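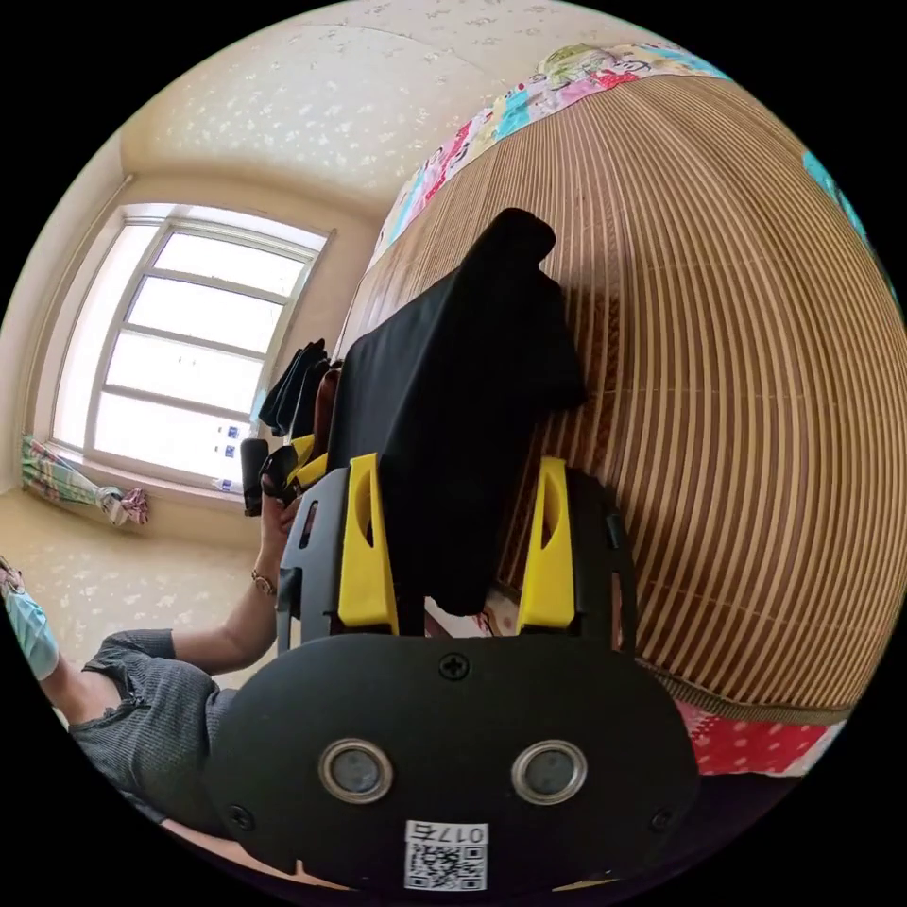

How many practice runs should a student team record before training a robot to fold clothes?

Start with 100 clean runs of one single fold on one kind of garment, train on those, and see what the robot does before you record any more. Most student teams record too many different things too early.

OK, that's the short version for people who land here from a search. My longer post is below, and the replies were good so please read them too.

Posted by Kamran Magsi

Hi everybody! I'm in my second year of a robotics program and four of us signed up for the Ulla laundry challenge, which our college runs every December (you get a single arm on a table, a pile of clothes, and a time limit). We don't program the folds by hand. We record ourselves doing the job with a hand-held gripper that has a camera on it, then train a policy on the recordings and put the same kind of fingers on the arm. I love this part, by the way, it's way more fun than I expected, except that my wrist hates me.

So far we have 250 recordings. They're a mix – T-shirts, towels, a couple of pairs of pants, some socks that I now regret. We trained on all of it last night and the arm does something that looks like folding if you squint. It goes down to the cloth, closes the fingers, lifts, and then sort of wanders off to the side and lets go. With towels it gets a bit further. With anything dark it closes the fingers above the fabric and picks up air.

My questions, all tangled together:

Is 250 just too few? One of my teammates read about a team that used thousands and now he wants us to record all through the break. We can do it but I'd like to know it's worth it first.

Also, should we all record, or only one person? We each fold differently. I pinch the hem and drag it, Teo's cousin on our team goes for the shoulder seam, and the other two do whatever they feel like that day.

And does the place matter? Half of ours were done at school on the gray lab bench and half were done at people's homes. The arm will be on the lab bench at the contest. Should we throw the home ones out? That would hurt a lot.

We have the loaner kit from the department with the soft finger pads, and our training computer is the shared one called Zepeda, which we get from 7 in the evening. If you need any other details just ask. Thank you so much!!

Posted by Teodoro Aguirre

Hey Kamran! I was on the team from Gonddale two years ago and we made pretty much every mistake you're listing, so let me save you some evenings.

First, 250 isn't a tiny number, but you've spread it over four or five jobs. What you really have is a small pile for shirts, a small pile for towels and so on, and each pile is being done four different ways. The arm wandering off after the lift is what ours did too. Half our recordings went left after the pickup and the other half went right, and the policy picked something in between, and in between was no good to anybody. When we sat down and wrote out the fold on paper (grab here, go there, let go, stop) and everybody did it that way, the wandering mostly went away. That was with fewer recordings than before! We cut down to 100 for the shirt and it beat our old model on the first evening.

So I'd agree on one fold. More than one person can record as long as you all follow the sheet. I'd even say it helps a little, you get small differences in speed and height and the arm copes better when the cloth isn't lying exactly where it expects.

On the home recordings, please don't throw them out yet. We ended up with 1,298 recordings by the contest and a lot of those came from bedrooms and kitchens and somebody's ironing board. The ones that helped were the ones where the fold was done right, and the background didn't matter nearly as much as we feared. What you do need is a decent batch on the actual bench, under the actual lights, done last. We gave the bench ones extra weight in training. Can't tell you if that's the proper way to do it but it worked for us.

The dark clothes thing. I bet your camera exposure is on auto. Black fabric next to a bright window is rough, the camera turns itself down for the window and the shirt turns into one black shape with no folds in it. Lock the exposure, stand so the window is behind you, and record dark clothes on something lighter. Then check a few recordings by watching them on a big screen. If you can't see where the edge of the fabric is, the policy can't either. We had to toss 19 in one go because of this and I was so mad, I'd done them all myself.

A few odds and ends I wish I'd written down at the time:

Let go of the cloth all the way before you end the recording. We used to stop the second the fold looked finished, and then the arm never opened its fingers at the end. It just stood there holding the sleeve.

Slow down. You think you're going slow and you aren't. Count in your head if that helps.

Delete bad ones right after you do them, while you still remember. Going back through a whole week of files is awful.

Rest your wrist – switch people every fifteen minutes or so. Mine hurt for most of that fall.

Oh, and wipe the finger pads. Lint builds up and they start slipping on thin stuff.

Good luck, and tell my cousin I said hi!

Posted by somard_lab_tech

depends on the garment. towels are easy, do towels

also check that your gripper width is getting saved. there's a setting in the recorder that goes back to default after an update and then every file says the fingers are open the entire time. if yours picks up air on dark clothes ONLY then it's probably the camera like the other guy said, but it takes two minutes to look

Posted by Kamran Magsi

You two are the best. I looked at the widths and they're fine in all but one folder, and that folder is the socks, so goodbye socks. And yes, exposure was on auto. I watched a black T-shirt one on the big monitor and it was like looking into a cave.

We had a team meeting (pizza) and agreed on the shoulder seam fold, shirts only, everybody uses the sheet. I lost the vote for my hem drag, but fine. We're keeping the home shirt recordings that match the fold and redoing the rest on the bench. I'll come back and post how the first training goes. If anybody has a trick for long sleeves I'm still listening, ours keep flopping back over after the first pass.

We use cookies to remember your login and to see which help pages get read. By continuing to browse you agree to our cookie policy. Accept | Manage settings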